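Quick one, typing this on the train home from Kelham, battery at not much.

Saturday = bottle day. Same as last Saturday. One bottle, two hands, me in the gloves trying to remember which of my fingers does what on the other end. The left thumb still lags. Hattori (the project, we name them all after nothing) wants clean grasps from the left side, right hand parked out of the way, so that's what I did. Over and over. 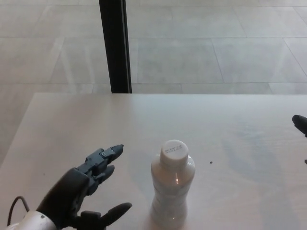

Biggest thing I keep getting wrong is the approach. You want to just grab it. Your own hand would. But if I come in fast the index gets there way before the thumb does and the bottle tips, and then thats a bad episode and I have to mark it and start again. So, slow. Index out first, thumb low, pause, close. Feels dumb, like shaking hands with somebody underwater.

Also depth. I was driving off the head view and it's so hard to judge how far away the thing is. I started using the cap as my reference and that helped a lot. Wagner swears by watching the thumb instead. Tried it. Hated it. Might try again.

Got 29 keepers before lunch, which for me is good!! The whole set is at 1,072 now, counting everything from the Clanau people, and theirs are smoother than mine, I'll admit it. Somebody over there must play piano.

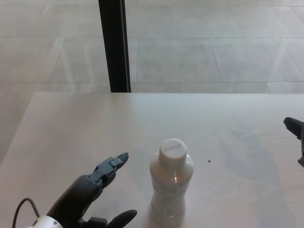

Afternoon was worse. Shoulders gone. You don't notice how much you're holding your arms up until you stop. Had to recalibrate the left glove twice, and the second time I'd forgotten to unclench first so evrything was offset and I blamed the software for almost 2 hours. Sorry, software.

Things to fix for next time: lower chair, tape on the floor for my feet, shorter sessions. Ask about the thumb gain too. And actual coffee, the machine at Kelham does something brown and that's all I'll say.

Gresitz is supposed to start in July, two-handed stuff, pass the bottle left to right. No idea how I'm going to manage that with this thumb. My stop, gotta go.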